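Battery drain on an old phone, part two
2018-06-25

Last week I set up a baseline for standby drain and promised numbers. The method first, then the numbers, then what I changed. If you only want the settings, skip to the last few paragraphs.
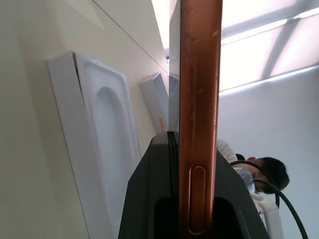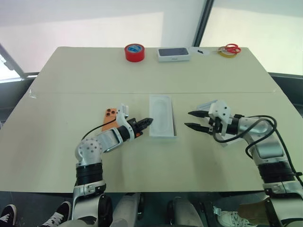
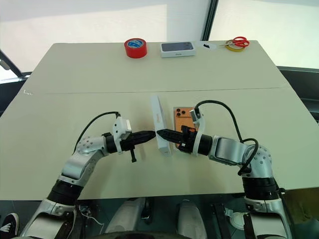
The baseline was a factory reset, one mail account, Wi-Fi on, cellular on, Bluetooth off. I charged to full, unplugged at 10 p.m., and read the battery level at 6 a.m. That gives 8 hours of standby per run. The percentage shown in the status bar is too coarse for this, so I logged the charge counter with Tellari, a small command-line tool that writes one line a minute to a text file.

With all my usual apps installed, the log showed more than 1000 wakeups in a single night. A wakeup is any event that pulls the processor out of its sleep state. Most last under a second, but each one keeps the radio powered for several seconds afterward, and the radio is where the charge goes.

I sorted the log by source. The worst was Dubey, the podcast app, which checked every subscription separately on its own timer. I follow 39 shows. Switching to a single daily refresh at 5 p.m. removed nearly all of it. The setting is under Downloads, then Schedule, and it is off by default.

Second was Ileck, which I use for syncing notes. It holds a connection open to the server and resets it whenever the router renews its lease. My router, a Brolcombe, was renewing far too often on account of a short lease time I had set two years ago while debugging something else and never put back. I restored the default. The reconnects dropped to one or two a night.

Nanna Bundgaard wrote in after part one to ask whether I had controlled for signal strength. I had not. A phone with weak reception raises its transmit power, and my desk is on the bad side of the building. I repeated three runs with the phone on the kitchen shelf and the drain was lower by a small but repeatable amount. All later runs were done there, and the desk runs are marked in the spreadsheet.

Things that made no measurable difference: dark wallpaper (the display is off overnight), closing apps from the recents list, and turning off location for the weather widget.

Still open is the clock app, which shows a burst of activity at 3 a.m. with no alarm set. I am leaving the logger on through the end of June and will post the raw files with part three.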